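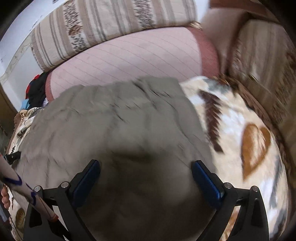 Drendberg Robotics Club, Soft Goods Group

Notes on the Kutach hand-held gripper kit, June 2026

The Kutach kit is a pair of hand-held parallel grippers with cameras, sold for recording manipulation demonstrations without a robot in the room. You squeeze the handle, the jaws close, and the camera logs what the jaws see. The recordings are then used to train a policy for an arm fitted with the same jaws. I have used the kit for bedroom work only: folding, straightening, moving bulky fabric on a bed. My comments on rigid objects would be guesses, so I have left them out.

Price was 1650 dollars for the pair, with one set of spare pads. A single unit can be ordered, but the second one costs less when bought in the same order, and most folding tasks need two hands.

Jaws and pads

The pads are dark blue, with a textured face, and sit in black backings. The linkage runs on metal pins. Maximum opening on my units measures 73 mm between pad faces. The manual gives a slightly larger number, which I could reach only by pushing the jaws apart with my fingers.

Opening width matters less on fabric than I expected. A padded layer compresses, and the usual grasp is a pinch on a fold or an edge. What matters is how low the pad tips can get. On a soft bed the tips sink in and tend to pick up the top layer and the blanket under it together. The fix is to come in at a shallow angle along the edge of the item, with the jaws already half closed. It took me two evenings to do this consistently.

The pad texture holds cotton and fleece well. Slick shell fabric slips if the pinch is less than a pad's width deep. I tried a strip of thin silicone on one pad. It gripped better and released worse, and a bad release spoils a take just as much as a dropped corner does. I went back to the stock pads.

Weight

Each unit is 400 grams without the cable. My forearm notices after half an hour. The balance point is forward of the handle, so the nose droops when I relax, and that shows up in the recordings as a slow tilt toward the end of each session. I now stop every 20 takes.
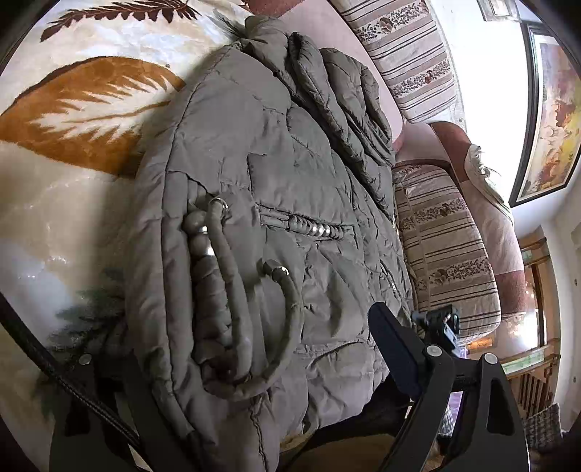

Can the kit record without being tethered to a computer?
It can't in the version I bought. Each unit sends its video and jaw position over the cable, and the recorder program has to be running on a laptop within cable reach. Kutach lists a battery pack for July, sold separately.

The cable itself is my main complaint. It leaves the unit on the side, and on a bed it drags across whatever has just been flattened. Routing it over the shoulder helps with one hand and gets in the way with two. I clipped mine to a sleeve with a Nerkesel cable clip, the small size, and left enough slack for a full wrist turn. Too little slack pulls the camera off its calibration, and the software does not warn you.

Calibration

The procedure uses a printed board and takes ten minutes per unit. Print the board at full scale and measure it. My first print came out at 97 percent and I lost an evening to jaw positions that were slightly wrong everywhere. The result is stored by serial number, so swapping the left and right units does no harm.

Lens

The lens is very wide. Straight bed edges come out curved, and the corners are dark. For training this is fine, provided the arm carries the same lens. For checking takes by eye it is tiring. The recorder has a flattened preview, but it lags, and I keep it off.

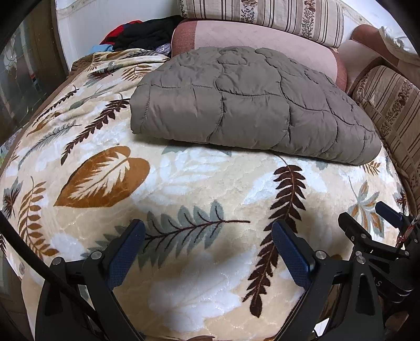

The wide view does keep the other gripper visible for a good part of a two-handed fold, and that turned out to be useful for sorting. A take where neither camera ever sees the opposite jaw is usually one where I was working too far apart, and I drop those first.

Software

The recorder writes one folder per take. File names are timestamps and cannot be changed before recording. I rename with a short script. The jaw position log has a header that repeats after every 1000 rows, a known issue according to the release notes, and any parser has to skip it.

Devadiga sells a competing recorder that reads the same log format. I ran the trial for a week. Its take browser is quicker, its sync between two units was worse, and I did not renew.

Open items: the left unit clicks at full opening, and I have not yet found out whether that is a pin or the trigger return. Spare pins are on order. The pads show some polish near the tips and no tearing so far.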